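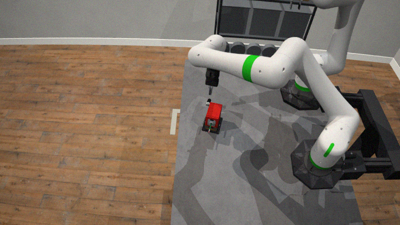
Section 3. Running the two-arm demo on the open day

April 12, 2018
By Akua Acheampong

I've run this demo for visitors at Sombatkul more times than I can remember, and I still keep these pages next to the keyboard. If you've done Section 2, you have Zunix installed and you can open a scene without it complaining. Now we get the two-arm table ready for people to look at. The whole thing is simulated, so you can relax a bit - the worst you can break is the schedule.

Before the doors open

1. Start Zunix and load the scene called Flinach. Give it time. On the old laptop the wood floor comes in last, and I've had more than one helper restart the program at that point when it was just about done.

2. Check that you have both arms on the right side of the table and the red box on its black base. If the red box is missing, you loaded the blank copy. Close it and load again.

3. Set the view with the F4 key. You want the box and the near gripper both easy to see from the back row of chairs. Amerley Frimpong likes to zoom in a lot closer than I do, and that's fine for a small group.

4. Set the seed to 1,158. Any seed will run, but that's the one I've rehearsed with and my talk fits it pretty well.

5. Turn off pop-up messages on the computer. (Ask me about the dentist reminder sometime.)

Note: The shadows eat up a lot of power on a slow machine. If the arms look jerky, turn the shadows down one notch in the display menu and leave everything else alone.

Running it

6. Press the space bar to start. Only the near arm works in this demo. The far one holds its pose the whole time, and somebody will ask you why, so tell them up front that it gets its turn in Section 4.

7. Pause with the space bar when the gripper is over the work area. I stop at step 700, which is shown in the corner of the control window. It's a great spot for questions!
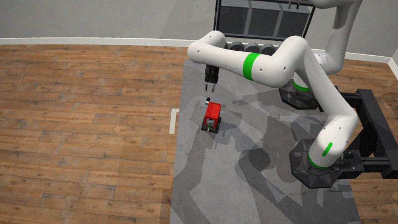
Figure 3-1. Near arm paused with the gripper over the work area.

8. Let a visitor pick what to look at next. Hold the right mouse button and drag to swing the view around. Kids are very good at this and will end up under the floor, so remember that F4 brings you back.

9. Press the space bar again and let it run to the end. Then press R to reset for the next group.

Caution: Don't press R while it's running. Pause first. In the version we have, a reset in the middle of a run can leave the arm in a strange pose, and you'll have to reload the scene from the beginning.

Caution: Don't save when you close. If Zunix asks, say no. Afonso Seixas keeps a clean copy of Flinach on the shared drive in case you said yes.

Group sizes

We can seat 40 in the front room. Last May we let in over that and the people standing at the side couldn't see the screen at all, so please send the extras to Nhyira Quartey's table and bring them in for the next run. Sena Kwofie has the sign-up sheet.

If you get stuck, come and find me. I'll be by the door with the name tags until lunch, and after that at the second screen.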